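Sunday, August 23, 2020

Second pass over the domain randomisation results for the Drurkholm arm. Policy trained on 1,000 rendered episodes, 3 seeds. Two seeds agree on towel approach, the third drifts. Obed Amissah thinks the wall texture is to blame – high-contrast grout gives the encoder a strong cue that has little to do with the target. Plausible, but I want the ablation with plain walls before writing it up. Wrist views from the bathroom set went into the log tonight.
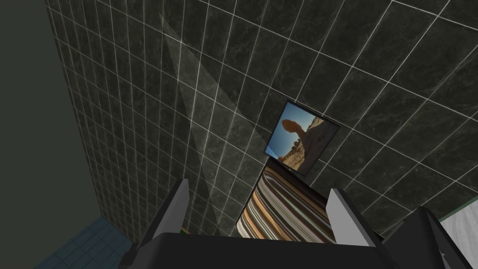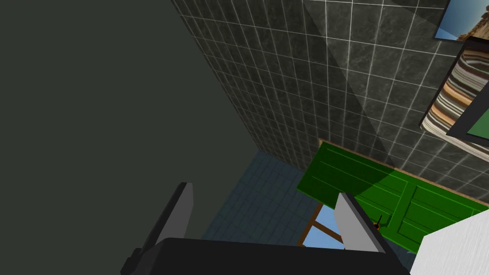 Rendered wrist views, bathroom set. Fingers open in both, striped towel by the dark tiles.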